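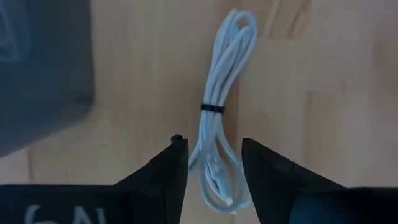
Ditside brings out a smaller slow cooker

I've been waiting for this one! Ditside has put its new countertop slow cooker, the Tridum, on sale this month, and I got to try it at Evaristo Bermúdez's cooking store before the shelves were even stocked. It comes in 5 and 6 quart sizes, both with a lift-out pot that goes in the dishwasher (finally).
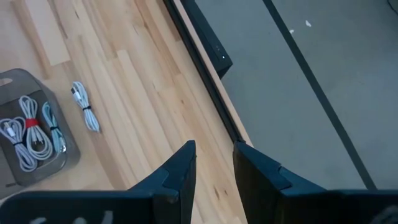 Pale wood strips on the tabletop.

I made a bean stew in the smaller one and left it on low all afternoon. The beans held their shape, the lid stayed put, and the timer switched over to warm when it was supposed to. My only gripe is the beep – it's loud, and I couldn't find a way to turn it down. Evaristo says his customers mostly ask about the cord, so he was happy to hear that the new one is longer than on the old Gukero model. 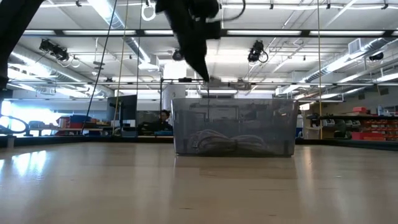 Cables in a gray plastic bin.

Ditside made 2000 cookers for the first batch, and every one has a two-year warranty. Tihomir Stojanovska, who runs the repair desk at the store, already has spare lids and knobs on order. A rice insert called the Xia is coming in November, and I've asked to borrow one as soon as it lands.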